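ハンドグリッパー収録作業 不具合検討会 議事録(6月分)

場所:Bavero 2階会議室および寝室セット
出席:収録班、機器保守班、Dundell(機器納入元)、安全担当
記録:収録班

1. 前回議事録の確認
修正なしで承認。ただし、前回「解決済み」とした指先の閉じ遅れが再発しているため、安全担当の求めにより「経過観察」に改める。前回の時点で何をもって解決としたのか、記録からは読み取れなかった。

2. 不具合の報告
収録班より報告。ベッド上の小物を扱う課題で、引き金を戻しても指が開ききらない事象が3件発生した。うち1件では作業者が反対の手で指を広げようとし、人差し指の先を挟んだ。出血はなく、冷やして作業に戻っている。
安全担当から、挟んだ後に同じ器具で続行したのはなぜかと質問があった。収録班は、直後の空動作では正常に開いたためと回答。安全担当は、空動作で再現しないことは前回も聞いており、続行の根拠にならないと述べた。この点は了承が得られていない。

3. 原因についての説明
Dundellの見解は、リンク部のねじの緩みと、シーツの繊維の噛み込みが重なったというもの。保守班が分解した個体では、繊維は確認できず、ねじの締め付けも規定内であった。Dundellは「分解の際に落ちた可能性がある」としたが、保守班は白い布を敷いて作業しており、落ちていれば気づくはずだと反論した。
位置推定についても議論した。収録554本目以降、指の開き幅の記録値が実際の動きより先に進む箇所がある。Dundellは表示上の遅れで実害はないとの立場。収録班は、開いたという記録が残っているのに実際は閉じたままなら、学習用としても事故記録としても使えないと指摘した。Dundellから明確な回答はなかった。
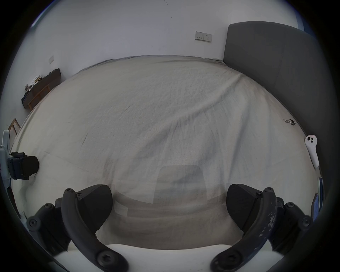

図1 ベッド課題の作業環境。手前がグリッパーの指先、右奥のシーツ上にコントローラー。

図1について、安全担当より2点。右の指のアームに表面の擦れと欠けがある。点検表の外観欄は全数「異常なし」であり、どの程度から異常とするのか基準がない。次に、シーツの上にコントローラーや小さな金属の物が置かれている。対象物とそうでない物の区別が手順書に書かれておらず、取り違えて掴めば指に無理な力がかかる。
収録班は、生活環境に近づけるため物を片付けすぎない方針であると説明した。安全担当は、方針は理解するが、置いてよい物の一覧がない以上、方針と呼べるか疑わしいと発言。
擦れについてDundellは外観のみの問題で動作に影響しないとした。測定の有無を尋ねたところ、測定はしていないとのこと。

4. 対策案
Dundellより、制御ソフトSkanderoの更新で開き不足を検知し、警告音を出す案が示された。保守班は、検知に使う値が前項で疑義の出た記録値そのものである点を挙げ、更新だけでの再開に反対した。別の方法で開き幅を測る案は持ち帰り。
Duの指カバーへの交換案も出たが、挟み込みの力が下がることを示す資料がなく、見送り。

5. 決定事項
・該当する3件の器具は使用を止め、再組立てせずに保管する。
・指が開かないときは手で広げず、電源を切って保守班に渡す。手順書に追記(安全担当)。
・点検表に擦れと欠けの記入欄を設け、判定基準の案を次回出す(保守班)。
・ベッド上に置いてよい物の一覧を作る(収録班)。
・収録済み1,655本のうち554本目以降は、照合が済むまで納品対象から外す。
・Dundellは繊維噛み込み説の根拠を書面で提出する。口頭での追加説明は受けない。

6. 保留
収録再開の時期。Dundellは更新後すみやかな再開を希望したが、安全担当が同意せず、次回に持ち越した。

次回:書面の到着後に招集。議題4の測定方法から始める。

以上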